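How to Swap the Processor in an Old Office Desktop

Of all the upgrades you can do on a secondhand office tower, this is the one I look forward to most. It takes less than an hour, it needs hardly any tools, and a dual core machine that used to wheeze its way through a spreadsheet can end up with twice the cores for the price of a pizza. I love it! If you have never opened a socket before, don't worry. The part is fussy but the steps are simple, and you only need to be careful for one short stretch in the middle.

Before you buy anything

Look up the exact model of your computer and find the list of processors it supports. Matching the socket is only half the job. The board's BIOS also has to know the chip, and the power rating has to be one the original cooler can handle. If there is a BIOS update, install it now while the old processor is still in place. I left this until afterward on my first try and had to put everything back together twice.

I buy used chips from a parts seller called Sovine, and I always ask for a photo of the underside. On the type of socket covered on this page the pins are on the board, so the bottom of the processor should show flat gold contacts with no scratches or burn marks.

What you'll need

A Phillips screwdriver with a long shaft
Thermal paste (I have a tube of Zinima, any decent brand will do)
Isopropyl alcohol, 90 percent or higher
Coffee filters or a lint-free cloth
A small dish for screws
A bright lamp you can move

Getting the case open

Shut down, switch off the power at the back if there is a switch, and pull the cord. Hold the power button in for 7 seconds to drain what is left. Then lay the tower on its side with the opening facing up. Please don't try this with the case standing - you want gravity helping you when the chip goes in, and a screw that falls inside an upright tower will always find the worst place to hide.

Touch bare metal on the chassis before you reach in, and keep doing it every few minutes. Take a photo of the cables with your phone too. Any fan shroud or duct over the processor comes off first, then the fan plug, then the cooler. Loosen the cooler screws a little at a time, working corner to corner, and give it a gentle twist before you lift. Old paste can grip like glue, and running the computer for a few minutes beforehand to warm it up makes a big difference.

Taking out the old chip

Wipe the top of the old processor before you release it, so there's no paste to smear around later. Press the load lever down, slide it out from under its catch and let it rise slowly. Swing the metal frame open, then lift the chip straight up by its edges. Pop it in an anti-static bag. It may be worth a few dollars to somebody, and it is great to have as a spare.

Now bring the lamp in close and look across the socket from a low angle. The contacts should make an even pattern, like the weave of a cloth. A bent one will catch the light differently from its neighbors. Don't touch them, don't blow on them and don't wipe them!

Putting the new one in

Find the two small notches on the sides of the processor and the matching bumps in the socket, and find the little triangle on the corner of the chip. Hold it level by the edges, lower it straight down, and let go. It should drop into place under its own weight. If it rocks, lift it out and check the notches again. Sliding it around to make it fit is how contacts get bent.
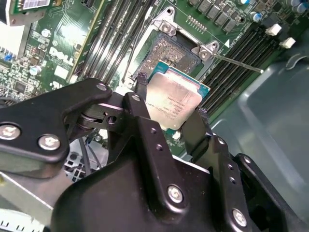
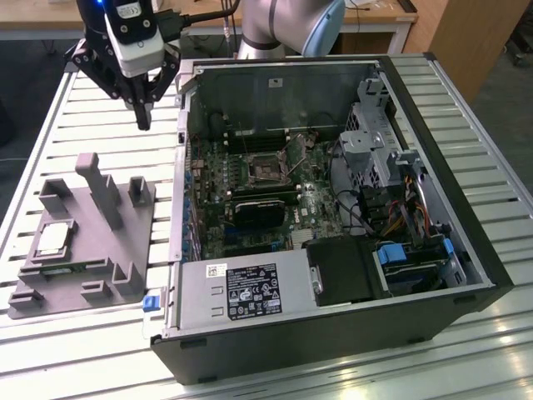
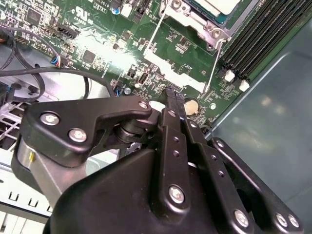

Inside the Dell: a processor held near the open socket (first), the tower on its side with the socket empty (second), and a processor in the socket under its metal bracket (third).

Close the frame over the chip and bring the lever down until it tucks under its catch. This takes more force than you'd expect, and there may be a bit of a creak. As long as the chip was sitting flat, keep going.

Paste and cooler

Clean the bottom of the cooler with alcohol until the cloth comes away with no gray on it. Put one blob of paste the size of a pea in the center of the processor. You don't have to spread it - the pressure of the cooler does that. Set the cooler down squarely, start every screw by hand, then tighten them in a cross pattern, a couple of turns each. Plug the fan back in. (I write FAN on a sticky note and put it on the power button, and I'm not ashamed of it.)

First start

Check your phone photo against the cables, reconnect anything you moved, and plug in the power, a monitor and a keyboard. The first boot can be slow, so give it a good minute. Go straight into the BIOS and see that the new processor is listed by name, then watch the temperature for a while. Anything under 50 degrees Celsius at this stage makes me happy.

If the screen stays black, unplug it and reseat the memory first. After that, try the old chip again to see whether the board is all right. If a message complains about the fan, the plug is probably loose or on the wrong header.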